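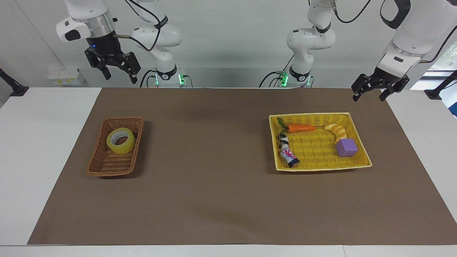

Mudar de casa com menos coisas

Agosto | por Attila Juhász
Arquivado em: Casa, Mudanças
Imprimir | Enviar por e-mail

Mudámo-nos de Trircombe em agosto, depois de nove anos no mesmo apartamento. A casa nova tem menos um quarto e não tem arrecadação, por isso parte do trabalho foi decidir o que não vinha. Escrevo isto enquanto ainda me lembro dos pormenores, até porque dois amigos vão mudar-se antes do inverno e já me pediram contas.

Pedi três orçamentos. O mais alto era de 4.000 euros, com embalagem incluída. O segundo ficava em 3.000. Acabámos por contratar a Drasell só para os móveis e os eletrodomésticos, por 1.000 euros, e levámos o resto no carro, em várias viagens. Gastei mais 200 em caixas, fita e papel. Comprei fita a mais e caixas grandes a mais. As grandes ficam pesadas demais quando levam livros e passámos a usá-las só para roupa de cama.

Começámos pela cozinha, o que foi um erro. Durante duas semanas comemos em pratos de papel e andámos à procura do abre-latas. Se fosse hoje, começava pelos livros e pela roupa de inverno e deixava a cozinha para a véspera.

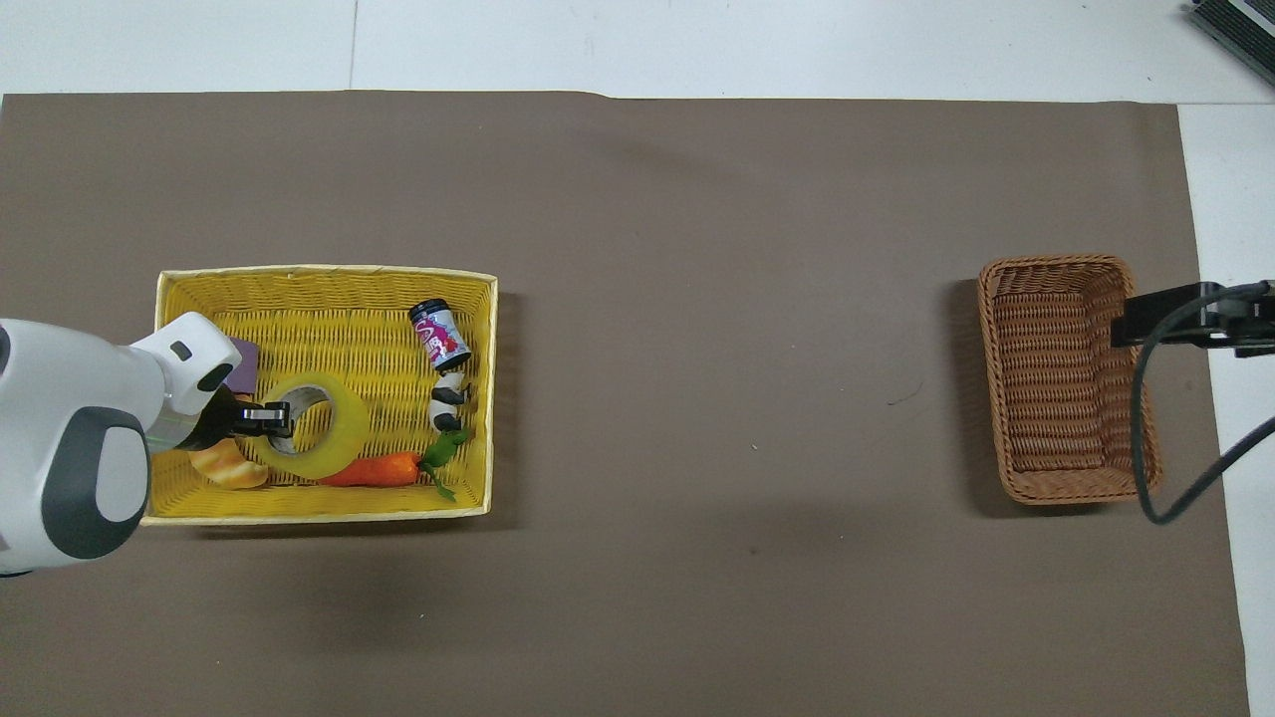 A parte mais demorada de qualquer mudança são as coisas pequenas. Um sofá ocupa espaço, mas decide-se num minuto. Uma gaveta de miudezas leva uma tarde inteira, e temos várias. O método que funcionou connosco foi despejar tudo numa superfície grande e ir juntando o que ficava num só recipiente. Um cesto de verga amarelo pousado em papel pardo serve bem para isto, mesmo que acabe por levar ao mesmo tempo uma latinha de tampa azul-escura e um bonequito às riscas pretas e brancas. Quando o recipiente enche, para-se e escolhe-se outra vez. O que sobra vai para dar ou para o lixo.

Os papéis foram outro caso. Tínhamos faturas de uma máquina de lavar que já nem existe. Guardei contratos, recibos com garantia ainda válida e tudo o que diz respeito às Finanças. O resto foi para reciclar. Os manuais encontram-se quase todos na internet e também foram.

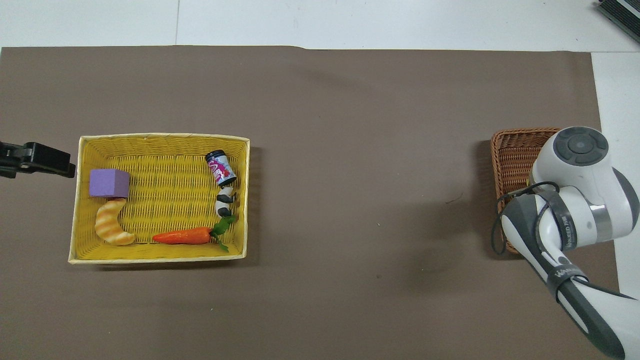

Cesto amarelo entrançado, de rebordo mais claro, sobre papel castanho.

A Nikis, a loja em segunda mão ao fundo da nossa rua antiga, ficou com duas estantes e um candeeiro. Pagaram pouco, mas vieram buscar. A mesa da sala não a quiseram e acabou em casa do meu cunhado.

Falta tratar da mudança de morada no banco e no seguro do carro. A da água ficou feita por telefone, às nove da manhã, em dez minutos. A da eletricidade continua pendente porque o contador da casa nova ainda está em nome do inquilino anterior, e pediram-me uma fotografia da leitura que enviei ontem.

Imprimir | Enviar por e-mail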